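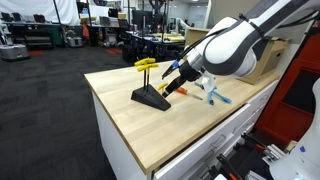

Collection for the Irkdale tool-sorting set is moving faster than we hoped, and we're thrilled to report 1581 demonstrations recorded as of Fri 9 November, against the 1000 promised in our plan. Most cover the bench work: hex keys with yellow T-handles in the sloped stand, a screwdriver on the wood, a drawer left open beside them. Variety is what the Ryu model was short of in January - and it's getting plenty now! We still have 328 episodes to label, and Gutine has agreed to lend us three more weeks of operator time.

2 comments | 14 shares

Search reports...

Related
Sistach gripper trials: first results
Irkdale labeling guide, revised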